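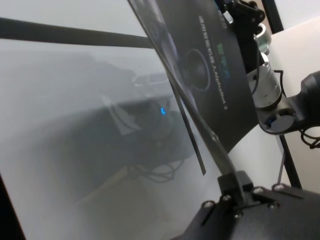 Glossy gray surface with a blue ring light showing in the reflection

4. Cleaning the Display Cabinet Panels

Clean the panels of the Hebden cabinet every 200 hours of display time. Use only Selus panel fluid (part 511) or plain water. Glass cleaners that contain ammonia cloud the finish and void the panel warranty.

CAUTION: Switch off the cabinet lighting at the wall before opening any panel.

4.1 Before You Start

1. Move all shelf items to a padded table.
2. Dust the edge strips with a soft brush, working from the top down.
3. Mix 100 ml of fluid with 2 liters of lukewarm water.

Note: Mixed fluid does not keep. Discard what is left at the end of the day.

4.2 Washing

1. Dampen a lint-free cloth and wring it out well. Do not spray the panel directly - liquid can run behind the strips.
2. Wipe in straight, overlapping passes with light pressure.
3. Rinse the cloth and repeat with plain water.
4. Dry with a second cloth. Check a glossy panel at a low angle, where streaks are easiest to find. On a frosted panel, check from the front with a light on the far side.
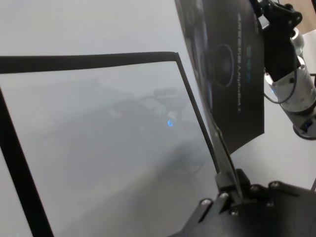

4.3 Removing Scratches

Fine scratches on glossy panels can be polished with Rakach paste, grade 2. Do not polish frosted panels. Deep scratches require a replacement panel.

1. Apply a pea-sized amount of paste to a dry pad.
2. Rub in small circles until the paste turns clear.
3. Wash the panel again as described in 4.2.

Replacement panels are ordered through the Bratska parts desk, attention Hamidreza Akbari. Give the cabinet width and the panel finish with each order.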